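The Long Soak

My grandmother washed her face with whatever soap was by the sink and died at ninety with cheeks like a peach. I have spent 373 dollars since July on mine, and the woman at the pharmacy asked if I was sleeping.

So I went to see Lorenz Reisinger, who gives facials in a back room on Zilmont Avenue and disapproves of almost everything sold for the purpose. He looked at my list of serums the way a dentist looks at caramel.

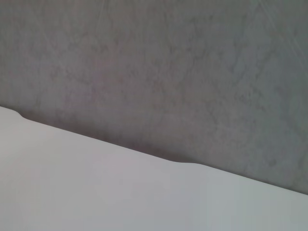
"You are scrubbing too much," he said. I told him the scrub was from Sondden and had apricot in it. He said apricot was for jam.

His own routine is a plain cleanser, a plain cream and a hat. For this wisdom he charges more than the serums cost, though you do get a warm towel. His client Yayra Boateng has been coming for years and swears by the towel.

I lasted eight days. Then Clotico sent me an email about a night mask with 1,428 reviews, one of which, from a Mansa in Ohio, said only "smells like my aunt." I ordered two.

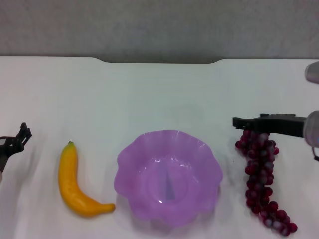 Yellow on white: a toy banana on the tabletop.

The masks are pleasant enough. You put one on, frighten the mail carrier, and rinse after 20 minutes. My aunt, for the record, smells nothing like it.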